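Drying plates in a wire rack

In our kitchen in Baddale we have no dishwasher, and for 9 years I have dried everything in a wire rack on the table. It is a simple thing, but I made many small mistakes before I was content with it.

Put the big plates in first. They go at the back, each one on its edge, and the glasses get what space is left. Leave one gap free between two plates if you can. When they touch, the water stays between them and you find it in the cupboard later.

Dark glazed plates show every drop. Rinse them last, with the hottest water your hands can accept, and wipe the rim with a dry cloth before you leave them. My neighbour Thanasis Chatzigeorgiou puts a spoon of vinegar in the rinsing water, and his plates have fewer marks than mine.

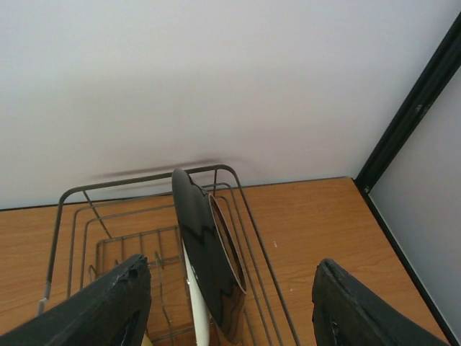 Should the front of the plate look up or down?

A little down is better, so that the water runs off the face and does not collect in the hollow. With deep plates this makes a big difference. Flat ones dry well in both ways.

If your table is of wood, lay a folded towel or a tray under the rack. Change the towel after two washings. I once left a wet one for a whole weekend and the mark is still in the wood, although I have oiled it three times.

The rack itself needs washing also. Once a month I put it in the sink with warm water and soda, and I brush the places where the wires cross. Dry it well after, especially the feet, where rust begins.

Mathis Rey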